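Jerum Open Day Kitchen Set – README

Simulated two-arm kitchen episodes prepared for the open day at Totness. Last updated 2020-10-01. 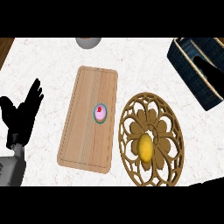
Promik wrote back within a day of the first upload to ask whether visitors had steered the arms themselves or only watched, and whether the two kinds of episode could be told apart afterwards. Both happened, and yes, they can. The field called "driver" in each episode's notes reads either "guest" or "host", and we are grateful for the question, as the first version of this file didn't mention it at all.

What this is

Jerum is our simulated kitchen: a marble worktop, two robot arms, and a changing handful of things you might find while somebody is getting tea ready. We built it for teaching and had no great plans for it beyond that. Then the open day came up in September, and it seemed a pity to have people come all the way to Totness and look at slides, so we put the kitchen on the big screen, set out two chairs and two pairs of hand controllers, and let people have a go. The episodes recorded over the day are what you will find here, together with the ones we drove ourselves beforehand to make sure everything held together.

There are 600 episodes in all. Of these, 126 were driven by guests and the remainder by us. Guest episodes are, as you would expect, a good deal more wandering than ours – people stop to wave the hands about, or change their minds halfway across the worktop – and we have left all of that in. Please don't trim it without saying so if you pass the set on.

How the day ran

Each visitor was given a short spoken task, such as moving a lemon onto the chopping board or putting a cupcake into the basket, and was then left to it. The left chair drove the left arm and the right chair the right arm, so most tasks turned into a conversation between two people, quite often a parent and child. We didn't record any sound. We rather wish we had written down more of what was said, but the queue was long and the room was warm, and one of the controllers needed its batteries changed at just the wrong moment.

A few guests asked why we hadn't used real arms. The plain answer is that a simulated lemon can be dropped on the floor all afternoon, and small children can be let loose on it without anyone worrying. The Pangilinan room next door had printed worksheets about joints and grippers for those who wanted to sit down for a bit, and these are in the "handouts" folder, slightly creased from scanning.

What is in each episode

An episode folder holds the rendered pictures, the joint positions of both arms, the task as it was spoken to the driver, and a short notes file. The pictures keep the black bands at top and bottom, which come from fitting our view to the screen we had on the day. You may crop them if you like; nothing else in the folder depends on them.

Objects are placed afresh for every episode. Some will be partly out of view, and some play no part in the task. The task line is the thing to trust if you want to know what the driver was meant to be doing.

Known faults

The notes file is missing from 2 of the guest episodes, both recorded just before lunch. The pictures and joint positions are complete in both.

"Chopping board" and "cutting board" are used for the same object, depending on who was reading out the tasks. We have not tidied this up.

Some episodes end before the task is finished, usually when a driver handed the controllers on to the next person. These are marked "handed over" and shouldn't be counted as failures.

Using it

You are welcome to use the set for teaching, for your own open days, or for anything else that does no harm. A mention of Jerum is kind but not required. If you find an episode with the wrong task line, send us its folder name and we will put it right in the next upload.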